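# Saturday help wanted at our plumbing basics class
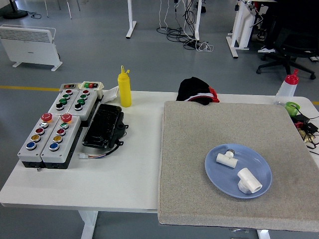 I run the beginners' home repair classes at the old dairy in Wusstead, and I need a second pair of hands from July. We take people who have never so much as changed a tap washer and get them to the point where they can sort out a leak under their own sink — it's lovely work, and noisy. You'd be laying out the bits before each class (a couple of white plastic T-shaped fittings on a blue plate will do for the first chat about joints), making sure everyone gets a turn, and helping me mop up.

You don't need to be a plumber! I'd much sooner have someone patient who can explain a thing three different ways without sighing. If you've fitted a washing machine or two, even better.

**Pay:** £440 a month for four mornings, plus lunch from the Sandhu bakery next door.

**Hours:** 9 till 1.

**Getting here:** the 177 bus stops right outside. Parking is awful, so don't count on it.

Drop me a line saying what you've mended lately and how it went, good or bad. Letters are fine too — Jintana Panyasiri, Unit 4, Dasetum Yard, Wusstead. I'll ring everyone back before the end of the month.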